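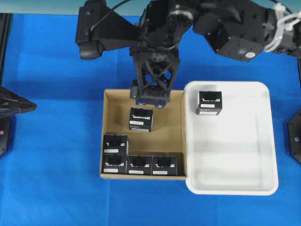

1/ A thread on the Great Hedge Row, for anyone who had the good sense to be offline this week. Get a drink. It concerns a politician, his wife, a hedge, and a reply button that should have been taken off him years ago.

2/ Background. Our regional transport minister has a wife. She has a garden. On the evening the rail fares went up, she posted a picture of the garden with the words "so lucky to have a bit of peace and quiet". The hedge was cut in the shape of a train.

3/ Now, a normal press office sees this and goes to bed. People would have grumbled for an hour. The 17:40 from Stusia would have been cancelled as usual and everyone would have gone back to being angry about that.

4/ The minister does not have a normal press office. The minister has a phone.

5/ At ten past eleven at night he wrote that the attacks on his wife were "vicious, coordinated and frankly an attack on gardening". At that point there were five replies. I went back and looked. One of them was asking what kind of hedge it was.

6/ By breakfast there were 2000.

7/ The best of them, in no order. "The hedge is the only train in the region that's where it's supposed to be." "Does it stop at Viler?" "I'd like to claim for a delay to this hedge." And from a man whose whole account is otherwise about carp: "leave the shrub out of it".

8/ Somebody made a timetable for the hedge. It was clearer than the real one. My mother sent it to me believing it was the real one and said it was about time they'd sorted out the fonts.

9/ Here's the bit I can't get past. He then posted a FACT. In capitals. "It is a FACT that my wife has done more for rail passengers than any of her critics." And you think, go on then. What? Tell us. I am quite ready to be impressed by this woman.

10/ He didn't say. A party colleague, asked on the radio, offered that she had "often taken the train". The presenter left a gap after that which you could have parked a replacement bus in.

11/ Let me be fair to her for a moment, as she's the one person who has behaved sensibly. She posted a hedge. She has said nothing since. She didn't put the fares up and I don't suppose she asked to be defended at ten past eleven at night by a man who types with one thumb.

12/ And some of the replies were nasty. Not many, but some, about her looks and her accent, and those people can get in the sea. If he'd pointed at those and only those, I'd have been with him. He pointed at everyone, including the hedge question.

13/ Then the opposition got involved, because of course they did. Their spokesman turned up at Kovalchuk station to be filmed next to a potted box tree. He'd come by car. We know he'd come by car as it's in the back of the shot with the door open.

14/ So now both sides had a shrub. This is the sort of balance the broadcasters like, and they gave it a full segment on the teatime news. The fares got the last line before the weather.

15/ For the record, the fares. A return from Trallov is up by nearly 60 pence a day. If you do that journey for work it adds up fast, and the people doing it are mostly not the ones with topiary.

16/ I asked the ministry about this. I sent a short, polite email with no jokes in it, which cost me something. I got an automatic reply thanking me for my interest in roadworks.

17/ The minister has since deleted the thing about gardening but left up the FACT. There are screenshots everywhere. Someone in Viler has it on a mug and I'm told you can order one, though delivery is by rail so plan ahead.

18/ Yesterday's statement ran to 104 words. I read it twice on the platform, having the time. It contained the word "family" a great deal, "respect" nearly as often, and did not contain the word "train".

19/ A few of you are asking whether I think he'll resign. Over a hedge? No. They don't resign over the trains.

20/ And to the person who keeps messaging me – it's yew. The original replier worked it out and has been very gracious about the whole thing. Says the funnel needs a trim on the left-hand side.

21/ Muting this now, my phone's at death's door and we've been sitting outside Stusia since quarter past six.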